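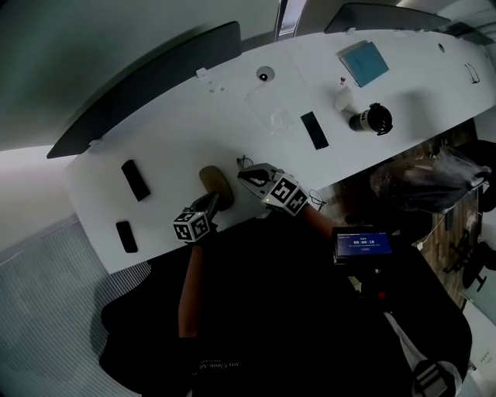 A long white desk, with an oval tan object near the front edge.

Search this site Search Go

6 min read

The first thing I did when I got home from Werken was clear off my desk and cry a little over the state of the underside. Two decades of gum, pencil marks and one very old sticker! I had never looked. Valbona Papadopoulos looks at the underside of everything, and after a Monday in her shop I can't stop doing it either.

Papadopoulos repairs desks. She'll take on a chair if you beg, and she once rebuilt a church lectern, but desks are the love of her life and she has worked on 156 of them since she opened. She remembers them by their drawers. Ask about a job from years back and she'll tell you which side stuck in summer.

Her shop sits behind the old Brakico feed store, down a gravel lane that floods every April. She starts at six in the morning, when the light comes in low across the floor and shows up every dent. She drags a lamp over anyway and holds it sideways, close to the wood, and suddenly a top that looked perfectly flat is all hills and valleys - rings from coffee cups, the ghost of somebody's long division.

I loved the long division. So did she. The desk belonged to the Sandhu family, who run the bakery two doors up, and they wanted it smooth enough for their daughter to write on. Papadopoulos sanded the front half and left the back alone, numbers and all. It took her more than two weeks, most of it spent on a single runner that had worn down to a sliver.

She learned the trade in Midum, in a school furniture plant where she spent her first year doing nothing but gluing joints. The plant used a fast glue that couldn't be undone. She hates that glue! Hers is the old kind, warmed in a pot, and it lets go again with a bit of heat and patience, so whoever opens the desk after her won't have to break it.

"Somebody's going to fix my fix," she told me, scraping away. "I'd like them to have a nice afternoon."

Then she made me pull out a drawer, flip it over and rub a candle stub along both edges. It slid back in with a soft little whoosh. I did it again. I did it a few more times, if I'm telling the truth, and she let me, and went to put the coffee on.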